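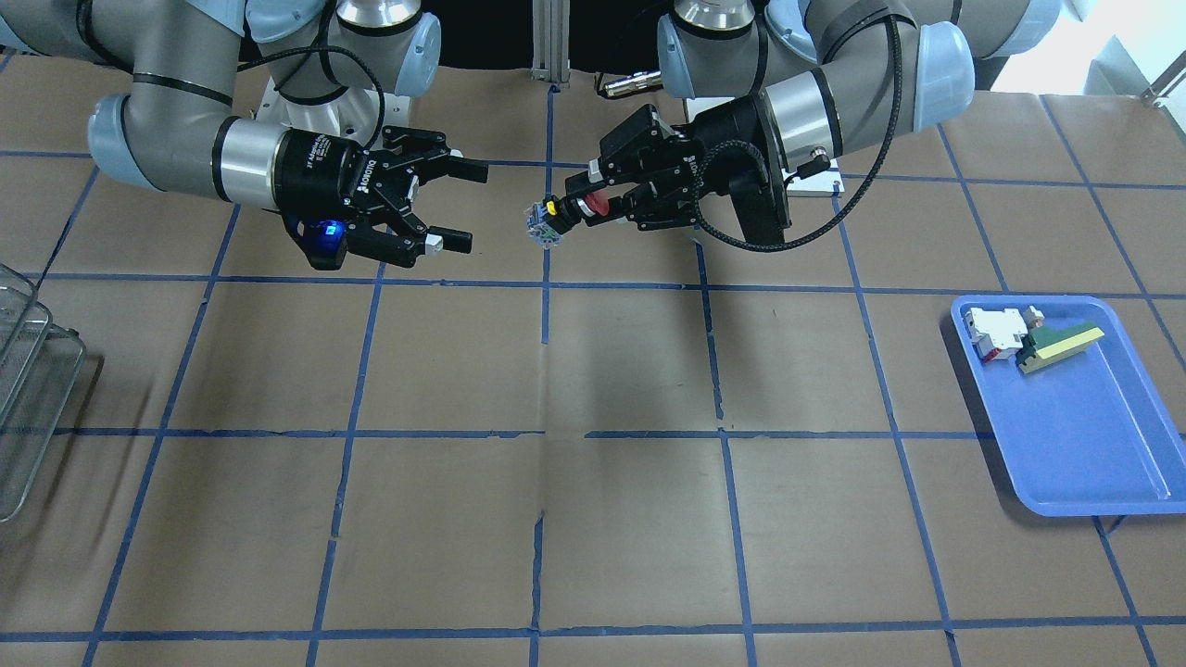 *Handover pose, left gripper holding, right one open. Tray on the right, basket far left.*

Hi all,

Quick one before I lose the bench again. Replying inline.

> On 16th October the Bloxham bench wrote:
>
> We're still getting jerky handovers when we teleoperate both arms. Operator brings the part across, then there's a long dither before the second gripper closes. Do you trim that out or leave it in? And are you using the Kusimach pedals or the hand controllers?

Trim, no. Left it in for the first 226 demos, then redid the lot with one rule: giving arm stops dead, only the recieving arm moves. Much cleaner. Dither mostly gone by the 20th go or so per operator, after that people get tired and it creeps back.

Hand controllers. Tried the pedals in February, hated them, they're in a drawer if you want them.

Other bits:

- open the receiving gripper wide BEFORE it comes near. Sounds obvious, half my early ones were binned for this
- blue tape grid on brown paper is worth the faff, we call out a square for each start position
- we're at 1310 good episodes, 43 still to check
- don't hand-guide the arms for this one. Fine for single arm stuff, hopeless with two, you run out of hands

Has anyone got the Rirnis export working with both wrists in one file? Mine drops the left one evry time and I can't see why.

Cheers, back on the list tomorrow

Stestetti bench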